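The little bin that lives on the table

15th March

I have been meaning to write about bins for ages, which tells you everything you need to know about my social life at the moment. But I promised in November that I'd do a proper post about the kitchen side of the studio once we'd stopped moving things round every five minutes, and we have (mostly!) stopped, so here we go.

For anyone new: Yasaman and I share a workroom at the Magbanua building, up on the second floor, and we've been in since last summer. It's one big room with those tall white wall panels and a table, and a sink that was clearly put in by someone very tall. There isn't a proper kitchen. There's a kettle, a fridge the size of a suitcase, and whatever surface is clear at the time. We eat there most days, and we eat a frankly silly amount of fruit, as Yasaman's aunt has an arrangement with a man at Mallville market and comes home with whole crates of it. Apples, mainly. Last month it was pears and I don't want to talk about the pears.

So, the fruit made the problem. Before Christmas we had one big bin by the door, the pedal sort, and it was fine for paper and packaging, but every apple core had to be walked across the room. You can guess what happened. They did not get walked across the room. They got put on saucers, on the windowsill, in an empty mug (me, sorry), on top of the printer. I'd come in of a morning and find brown things in places I had no memory of leaving them. Then came the fruit flies, and I decided we needed a bin on the table itself, within arm's reach, with a lid.

Yasaman was not keen. She thinks a bin on a table is a bit grim, and I do see what she means, it's where we put our sandwiches. My mum always had a little one by the sink for peelings, though, so to me it's the most normal thing in the world. We argued about it over a couple of lunches and in the end agreed that if I could find one that was nice to look at, it could stay for a month on trial.

Have you ever tried to find a nice small bin? There are hundreds. I looked at far too many. The first one I bought was a Cakura, and it had a swing lid, and I would beg you never to buy a swing lid for food. You have to push your hand against it to get anything in, so the lid is always mucky, and then it swings back and deposits a bit of satsuma on your sleeve. That went to the charity shop after a very thorough wash. The second was just an open pot, really, and defeated the whole point as far as the flies were concerned.

The third is the one we've kept. It's cream, it's roundish and goes in a bit so it doesn't look like a bucket, and the lid is on a hinge and flips right up out of the way. There's a thin silver band round the top that makes it look a bit smarter than it is. I found it at Jovora, the odd little homeware place behind the station that sells mostly lampshades, and it was the last one on the shelf. 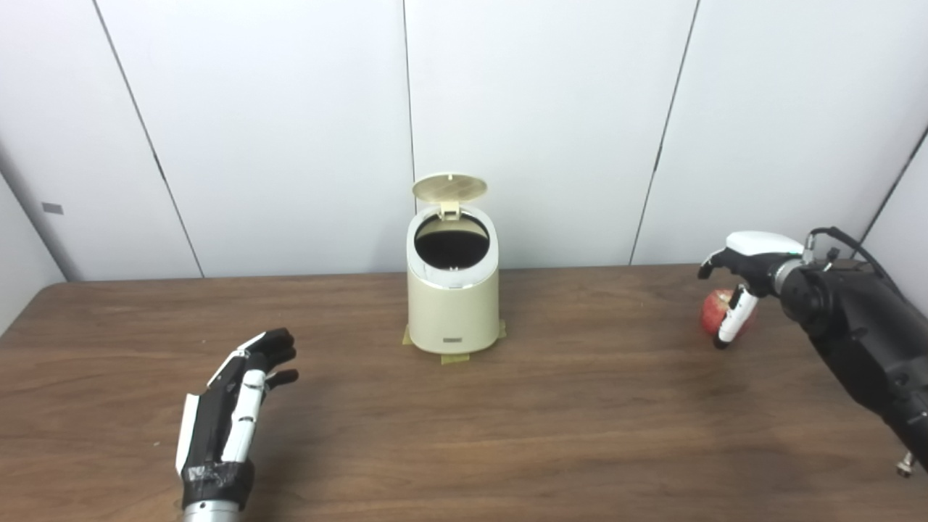 What I hadn't bargained for was how light it is. An ordinary bin stands on the floor and nobody minds if it shuffles about, but when you've got a small one up on a smooth table and you flip the lid with one finger, the whole thing slides away from you. The first week I must have chased it the length of the table a dozen times. Yasaman knocked it clean off with her elbow reaching for the teapot, and there was a lot of apple on the floor, and some words.

Enter the masking tape. I know. I KNOW. It isn't elegant. I stuck it down all round the base with strips of masking tape, with the ends stretched out across the wood so there was plenty to grip, meaning to do something cleverer at the weekend, and of course I never did. The thing is, it works! The bin stays put, the lid goes up with one hand, and you can drop something in without looking. I've had three different people tell me I should use those clear sticky pads instead, and maybe I will, but I'm nervous about the table. It's a lovely warm brown wood with a proper grain, it was here when we moved in, and I am not going to be the one who pulls the finish off it. Masking tape peels up cleanly as long as you don't leave it for months on end. I change mine every couple of weeks and give the wood a wipe while it's up.

(If you do this yourself, pull the old tape back low and slow, nearly flat against the table. Yank it straight up and you'll leave gummy bits behind. A dab of cooking oil on a cloth will shift those, then a bit of washing-up liquid to shift the oil.)

Now, the question I got asked most when I mentioned this on here before was about smell, so let me deal with that. We don't use liners. I tried some compostable ones and they were all too big, so they bunched up over the edge and the lid wouldn't sit down properly. What we do is put a folded sheet of newspaper in the bottom, scraps go on top, and whoever is last out tips the lot into the food waste downstairs. Rinse, dry with a tea towel, new newspaper. It takes less time than washing up a mug. On a hot day I put in a spoonful of bicarb, though I couldn't swear it does anything.

The taping down makes the emptying a bit fiddly, I'll admit. I scoop it out with the newspaper, so the bin itself stays where it is until tape-changing day and gets wiped round with a hot cloth in between. Kyung-hwa from the room next door came in while I was doing this, leaning right over with my sleeve rolled up to the shoulder, and asked whether I'd lost a ring. She has since bought a little bin of her own, a green one, so I feel I've won that one.

What goes in: cores, peelings, teabags (squeezed!), crusts, the stalks off things. What doesn't: yoghurt pots, anything with a sticker on it, anything wet enough to drip. The stickers are my personal crusade. Every apple from the market seems to come with one, and they don't rot, they just turn up in somebody's compost years later looking exactly the same. I peel them off and stick them inside the cupboard door. There were 153 of them last time I bothered to tot them up and it's starting to look like wallpaper.

And the whole apples don't go in either, I should say, however sorry for themselves they look. Yasaman is much quicker to give up on an apple than I am. A soft one is still perfectly good for stewing, so they sit on the table until there are enough to be worth taking home, and then I peel and chop them, add a splash of water and a bit of cinnamon, and leave them on a low heat till they collapse. No sugar if they're red ones, they're sweet enough already. The last batch came to 270 grams once it had cooked down, which sounds like nothing, but it did me four breakfasts on porridge.

The trial month finished a good while ago, by the way, and neither of us said a word about it. The bin is still there. I did catch Yasaman giving the silver band a polish with her cuff the other morning and she pretended she was looking for her pen.

Next job is the windowsill, where the mugs go to die. I've got my eye on a narrow shelf to go over the sink, if we can work out what's behind those wall panels and whether they'll take a screw. If anyone has put shelves up on that sort of panelling without the whole lot coming down, please leave me a comment, as I've asked downstairs twice now and had two different answers.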